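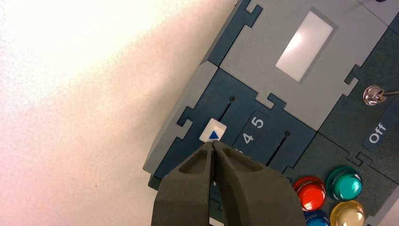

Writing Serial Fiction
Week 4: Building a secondary world from one household

Tutor: Josué Guerra
Handout for the October 2019 intake

Reading before class: the first nine chapters of the set serial, Tavares. If you are short of time, skip chapter 6.

1. Where we got to

Last week we looked at opening chapters and how much a reader will put up with before someone wants something. Most of you put the magic in paragraph one and the main character in paragraph four. Try swapping them in your redraft.

This week is about setting. Portal and court fantasy serials often begin with a map, a list of kingdoms and a thousand years of war. Readers of serials skim that material. They come back for the people, so we start with a household and let the kingdom arrive through the door.

2. The household method

Pick one house in your world. Write down who sleeps there, who pays, who cooks and who is not allowed in which room. Then ask what has to come from outside: salt, lamp oil, news, a spouse. Each answer gives you a road, a trader or a neighbour.

Worked case. In Tavares the house is a toll-keeper's cottage on the edge of Misomdale. The keeper's daughter counts coins for the river court. In chapter 2 the coins change colour and she is told not to ask why. By chapter 5 we know there is a new ruler, that he is not human and that the ferrymen are leaving. The author has not stopped the story once to tell us so.

Note how the court's name, Stostus, is used for three chapters before it is explained. It is used in complaints ("Stostus wants it by Friday"), and a reader can work out from a complaint who holds power.

3. Rules of magic

Keep a page for yourself with the rules on it. The reader does not need the page. You need to know:

What it costs, and who pays
Who can't use it
What ordinary people call it when they are annoyed with it

The third one is usually missing from student drafts. If your villagers speak about magic in the same grand voice as your demon prince, they will all sound like the one person.

4. Names

Say them aloud. Avoid two main characters with the same first letter. A reader who gets one chapter a week will mix them up – I still do with the twins in Tavares. Long names are fine for places nobody visits much. Stiltulex, the northern fortress, appears four times in the whole serial and does no harm.

5. Exercise (in class, 30 minutes)

Write 300 words set in one room of your household. Something arrives from outside. No one may explain what it is. Use at least one complaint.

Swap with the person beside you. They write down what they now believe about the wider world. Don't correct them until they have finished.

6. For next week

Extend the exercise to a full chapter and upload it by Thursday night. Word limit is 2883, the odd number being the length of the longest chapter in the set serial. Double spacing, your name on every page.

Week 5 covers cliffhangers and the marriage-bargain plot. Bring a serial you gave up on and be ready to say at which chapter you stopped.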